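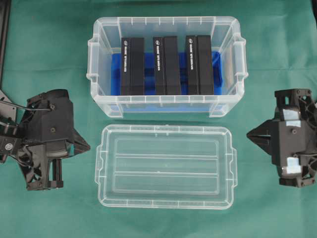 Figure 1. Clear plastic storage box and separate lid on green cloth.

4. What the guests said, and who they said it to

I went into this part of the study thinking I'd be writing about films. I ended up writing mostly about chairs, microphones and trains, and I'm fairly happy with that. The question I'd set myself was a plain one: when a touring showcase sends a director along with the print, does the talk afterwards do anything for the film beyond that one evening? Festival people say yes without blinking. Distributors shrug. Cinema managers want to know who's paying for the hotel.

The showcase I followed was Feltis, which takes new features round small-town cinemas with a guest at each stop (most often the director, now and then an editor or an actor, and once a very tired sound recordist). I joined the tour in August 2018 at Luvumitz and stayed with it to the end of the run in Donon. That gave me 18 screenings, 17 of them with a guest. The missing one was a cancelled train, and the manager read out an email from the director instead. I've kept it in the notes but left it out of the comparison below.

4.1 The shape of the talk

The talks ran to a pattern that anyone who has sat through a few of these will know. The host asks where the idea came from. The director tells the story about the idea, and by the third town I could have told it for them! Then there's a pause while the microphone goes hunting round the room, and then the first question from the floor, which is nearly always about money or about an animal in the film.

What interested me was the bit after that. Once the rehearsed story was out of the way, directors talked quite differently in different rooms. In Luvumitz, where the front row is practically in the guest's lap, people interrupted, and the guests seemed to enjoy it. In the bigger houses the same guests gave longer answers and looked at the host while they gave them. I'd expected the size of the audience to matter here and I don't think it did much. The distance to the first occupied row mattered a lot more, and in a half-full cinema with fixed seating that can be a very long way indeed.

I should say that I was sitting in those rooms with a notebook, usually near the back, and one or two of the guests had started greeting me by name before the tour was over. I can't pretend that had no effect. I did stop laughing at the animal story.

4.2 Does it travel?

The distributor for most of the titles was Pelletier, and they were kind enough to let me see which cinemas asked for a film back within 60 days of the tour visit. I'd love to give a grand finding here. What I've got is smaller. Cinemas did rebook, but they rebooked the director more than the film. A manager who'd had a good night would ring up and ask for whatever that person had made before, even if it was ten years old and only existed on a worn disc with the wrong subtitles. Pelletier had no older titles ready to send in most cases, so the request just died on somebody's desk.

This seems to me the real gap in how these tours are planned. All the effort goes into the new feature: the poster, the trailer, the press notes, the little printed programme. Then a guest stands up and talks warmly for half an hour about an early short that no one in the building can get hold of. I heard this happen again and again, and you could feel people making a mental note of the title (some of them wrote it on the back of the ticket).

Two of the managers told me they'd tried to chase an older film themselves. Both gave up at the rights stage. One had got as far as a producer's former assistant, who was very nice about it and couldn't help.

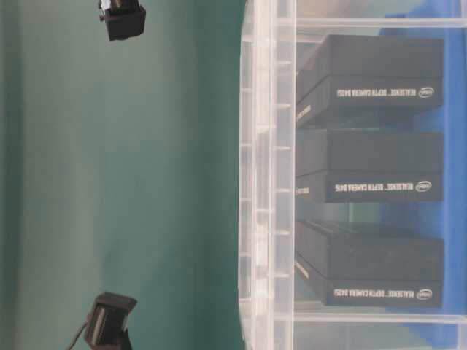

Wichai Yimyam read a draft of this section in October and thought I was being hard on the distributors. His point was that old films cost money to clear however much a room in Donon wants to see them, and that a tour which turned up with a back catalogue would have to drop a town or two to pay for it. He also wondered if the ticket scribblers would really come back. "They were being polite to a guest," he wrote. "You'd have to put the short on and see."

He may well be right about the money. On the scribblers I'm less sure - I spoke to several of them in the foyer and they wanted dates. But I haven't tested it, and the fair thing is to say so. A tour that paired each new feature with one early short by the same director would settle the matter cheaply enough, and the Feltis programmers have said they'd look at it for a later edition.

4.3 The hosts

I nearly left the hosts out, which would have been silly. On the nights when the talk went flat, the guest was usually the same person who'd been a delight the evening before. The host had changed. Local hosts who'd seen the film beforehand asked shorter questions and let silences sit. Those who'd only had the press notes tended to read from them, and the guest ended up confirming the notes. Getting a viewing link to the host a week early would be my first recommendation, and I return to it in section 5.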